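Mug and spoon trials, bench notes
7/20/21

Carrying on from the October batch, so if you want the history of the lining glaze it's in the old book with the broken spine, back half. This is the new recipe, the one labelled Plemis on the bucket, and what I wanted out of today was a straight look at staining and spoon marks. The outside glaze (the slate one) isn't being tested, it's been fine for ages and I'd like to leave it alone.

Started with the tall shelf one and gave up on it quickly, pinhole right on the lip! Went back to the rounder shape with the squarish handle, which I like more and more. Fatter in the belly, holds 269 ml to the brim on the kitchen scales, so in real life a fair bit less because who fills a mug to the brim. I stop a short way under the rim, otherwise every stir ends with a ring on the table and then I spend the afternoon wiping up instead of writing anything.

Brew is the Grillon, black, strong, nothing added. I had planned to do a tea one alongside and then found the tin was down to dust. Tea stains worse in my experience, so it's on the list for next time. Note to whoever does the shop: proper tea please, the cheap stuff in the yellow box is grand, just more of it.

Right, spoon rests. This has been driving me mad. You stir, you lift the spoon out, and then where does it go? On the table it leaves a puddle, and a brown patch on the pale top takes longer to shift than you'd think. In the mug it leans on the rim and rubs the very bit of glaze I'm trying to keep clean for the comparison. So I dug two offcuts out of the scrap box and laid them with a gap between, spoon across the top like a plank over a ditch. Bowl end on the back block, handle on the front one. It's daft and it works for me, the thing stays put and I can pick it up without chasing it about. 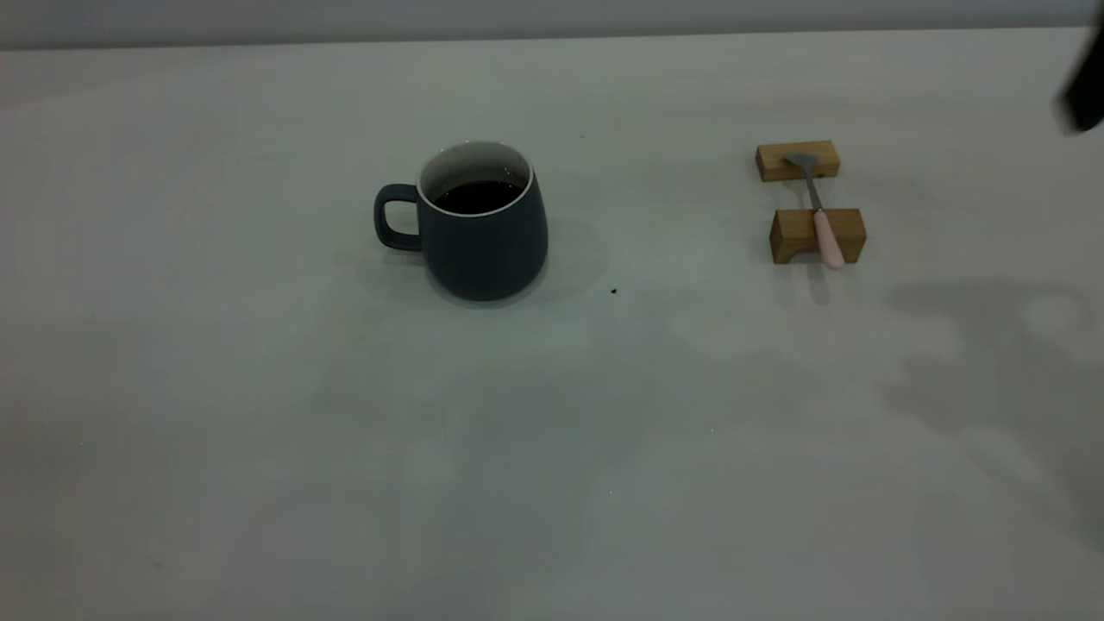

Why not use a saucer like a normal person, came the note in green biro down my margin, and while you're at it those blocks will soak up the drips and be filthy inside a week. Fair on the second point. A saucer collects a pool and then the handle slides into the pool, which I have tried, and then you've got a sticky handle. But yes, bare wood under a coffee spoon isn't a long-term plan. I'll put a coat of the Ross oil on a pair and keep a bare pair next to them, and we can see which looks worse by the end of the month. Green biro is welcome to judge.

The spoon itself is the small one with the pink handle. I chose it for the size. The dessert spoons in the drawer are far too long for this mug, they tip over and take half the brew with them, and the really tiny ones disappear up to the end of the handle. The pink one is a bit short if I'm picky, but the rounded handle is comfortable and it's easy to find on a cluttered bench, which in this workshop counts for a lot.

Spoon marks. What we're worried about is the grey pencilly lines you get on a white lining when metal drags across it. The old lining picked them up terribly, the Gisbridge café sent a whole crate back and I didn't blame them. I've set the target at 2000 stirs for a first look and 4000 before I sign anything off. The 4000 sounds like a lot until you work out how many brews a café mug sees in a year, and after that it sounds a bit mean.

I want the marks looked at under the big lamp, mug rinsed and dried first, and please turn it with the handle always starting on the left so we're comparing the same part of the wall. I didn't do that last time and had to throw out a page of notes because I couldn't tell which side was which. Pencil cross on the foot if in doubt.

Also going to run thin stirrers against the spoon. Plenty of people stir with something skinny, and my guess is that it knocks the wall less but goes at the bottom corner more, where the lining is thinnest because it runs when I pour out. If there's going to be a stain that won't budge I'd put money on it being down there. Pouring more slowly might cure it. Or turning the mug as it drains, which I always mean to do and then the phone goes.

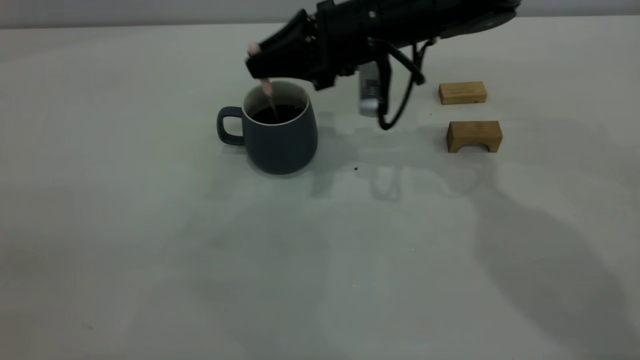

Slate mug, stirrer down in the brew.

Things I noticed while faffing about, in no order:

The white rim looks very smart against the slate. I'd been thinking of taking the dark glaze right over the lip to save a step and I've gone off that idea completely. Keep the line thin. It'll want a steadier hand than mine at the wheel for wiping it back, or a bit of foam cut to shape.

Matte outside shows fingermarks if you've been anywhere near the handcream. Washes off. Worth a line on the card that goes in the box, though people never read the card.

The handle opening takes my fingers nicely but I've got small hands. Ask round. If it's tight for anyone we could pull the handle out a touch, and there's room in the kiln for it if we go down to 4 on the bottom shelf.

Pale table top is good for spotting drips and bad for everything else. Every crumb shows up. I wiped it over before starting and there's always a bit more to find, so can we agree on toast staying in the kitchen. I'm including myself in that.

Temperature. I haven't been writing down how hot the brew is when it goes in and I should be. From now on kettle boiled, poured straight away, and the time jotted in the left column. Leave it to go cold in the mug overnight for the stain half of the test, then rinse with plain water only. No washing-up liquid until I've had a look, please please please, somebody helpfully scrubbed the last set till they shone and that was a week gone.

Still to do: tea version, oiled blocks, weigh the mug dry, cut open the pinholed one and see how thick the lining is at the corner. And put a new label on the Plemis bucket, the old one is mostly thumbprint and I nearly used it for the outside by mistake. Lid on tight as well, it was skinning over when I opened it this morning.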